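Alternate Weeks
A short story
June 2025

The agreement was on one sheet of paper. My brother got the cabin for the first two weeks of every month in the season, and I got the rest. The propane was split down the middle and so were the taxes. Anything that cost more than $200 had to be approved by both of us in writing. We signed it in the fall of 2018 in a lawyer's office in Trorville, above the shoe repair place, and then we walked down the stairs one after the other and got into our cars.

We had not had a fight that I could describe to anyone. My wife asked me to describe it once and I started with the funeral lunch and went back from there, to the boat, and then to a loan when I was in my twenties, and by the time I got to the loan she had started unloading the dishwasher. I said it was more the tone of the thing.

The cabin is on the north side of Heselora, which is a lake, though people who have never been there think it sounds like a medicine. It has a main room, a bedroom with bunks, a bathroom that my father added on himself and that leans a little, and a screened porch. The road in is gravel for the last part. You go past the Vimik plant, where they used to make door hinges and where my mother worked until she had my brother, and then there is nothing until the boat launch.

For the first couple of years I could hardly tell he had been there. He left it clean. I left it clean too, and I think we were both doing it so the other one would have nothing to say. I wiped out the sink before I left. I swept the porch and then I swept the step. I took my garbage all the way home in the trunk so there would not be a bag in the can. When I came back the sink would be wiped out and the step would be swept and the can would be empty.

Then one time I came up and there was half a stick of butter in the refrigerator.

It was wrapped up in its paper with the end folded under. I stood there and looked at it for a while. My first idea was that he had forgotten it. My second was that he wanted me to know he could leave butter if he felt like it. I used it on toast for three mornings and then it was gone, and when I packed up to leave I felt I owed him something, so I left four eggs.

I did not write a note. We had a pad by the door for notes, and it was only for things like the pump. "Pump loud." "Called about pump." "Pump OK." You could not have told his handwriting from mine. We both print, the way my father did.

When I came up again the eggs were gone and there was a jar of the hot mustard you can only get at the Marty. The Marty is the gas station out by the highway, with a deli in the back, and it has been there since before either of us was born. My father used to stop there on the way in and let us each pick out one thing. My brother always picked the same kind of jerky. I took so long that I usually ended up with gum.

I had not bought that mustard in years. I did not know he knew I liked it. It is possible he liked it himself and just left it there.

After that it went back and forth. I left a bag of good coffee and found most of it gone and a pound of bacon in its place. I left batteries. He left a box of wooden matches and a new sponge. I left a paperback about a shipwreck, and when I came back it was on the same shelf with a receipt stuck in it about a third of the way through. The next month the receipt had moved up. In August it had moved nearly to the end, and then the season was over, and I drained the pipes and put the mousetraps out and thought all winter about whether he would finish it.

My wife said I could call him and ask.

I said it was not that kind of a thing.

"What kind of a thing is it?" she said.

I told her it was going fine how it was.

He finished it. The first time I went up in the spring, the receipt was out of the book and lying on top of it, and next to it was another book, about a different shipwreck.

The refrigerator quit that same summer. It was the old one with the round corners, and it had been my grandmother's. I came in with my groceries and smelled it before I got the door open. There was a note on the pad: "Fridge dead. Used cooler." That was the longest thing he had written me since the lawyer's office. I cleaned it out with baking soda and hauled it onto the porch with a dolly I borrowed from the people two lots down. It took me most of a day. Under it, on the linoleum, there was a clean square, and in the square there was one of those little plastic magnets in the shape of a letter. It was an R. We had a set of them when we were kids and I guess that one had gone under.

I put the R on the window sill.

Now, a refrigerator that size costs more than $200. I looked them up. So under the agreement I would have had to write to him and he would have had to write back, and I sat at the table with the pad and got as far as "Re: refrigerator." I thought about what he would write back. I thought he would probably say fine. I thought he might say it in a way I did not like.

What I did was drive home and leave it. I told myself it was his month coming up and he could deal with it if it bothered him.

When I got back there was a small one standing where the old one had been. It was the kind students have in their rooms, white, and it came up to about my hip. The instructions were still lying on top of it, and he had taped the receipt to the wall above it, where I could not miss it. It had cost $189.

I laughed. I was by myself and I laughed out loud, and then I did not know what to do with myself, so I put my groceries away. They did not all fit. I had to stand the milk in the door and lay the lettuce on its side, and the melon had to stay out on the counter. There was one thing in there already, on the shelf. It was a package of jerky from the Marty, opened, with two pieces left in it.

You do not need to refrigerate jerky. He knows that. My father told us that every single time.

I ate one piece standing up. It was saltier than I remembered. I wrote a check for half, $94.50, and put it under the R on the window sill. Then I took the other piece of jerky and put it back in the package and folded the top over and put it back on the shelf.

I would like to say I called him that night. I had the number. There is one spot at the end of the dock where the phone works if you face the launch, and I did walk out there after supper. The lake was flat and somebody across the way was trying to start an outboard and not getting anywhere with it. I listened to that for a while. He would pull, and it would catch and cough, and then he would say something I could not make out, and pull again. I found my brother's name on the phone. I looked at it. Then the outboard started up, all at once, very loud, and whoever it was gave a kind of cheer, and I put the phone in my pocket so I could wave, though I doubt he saw me.

My week ended. I wiped out the sink. I swept the porch and the step. I left half a stick of butter, wrapped, with the end folded under, and the rest of the mustard.

The check was never cashed. The next time I went up it was still on the sill, under the R, but it had been turned face down, and on the back of it in print that could have been mine he had written, "Dock board loose, third from end. I have the screws. Could use somebody to hold the other end."

There was no date on it. I turned it over to the front and then to the back again. According to the agreement he would not be there for nine more days, and I would be gone by then. I went out and looked at the board. It was loose, all right. You could have fixed it alone with a clamp. He owned a clamp; it was hanging in the shed with his initials on it.

I went back in and found the pen. I wrote under his line, "I can stay over." Then I thought that he would not see it until he was already there, and by that time I would be sitting in front of him, or I would not. So I took the check with me out to the end of the dock, stepping over the third board, and faced the launch.

It rang four times.

"Is it the pump?" he said.

"No," I said. "The pump's OK." 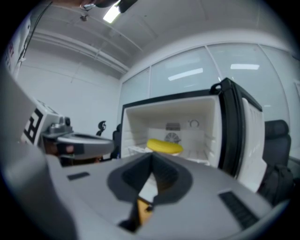

A small white refrigerator with its door open.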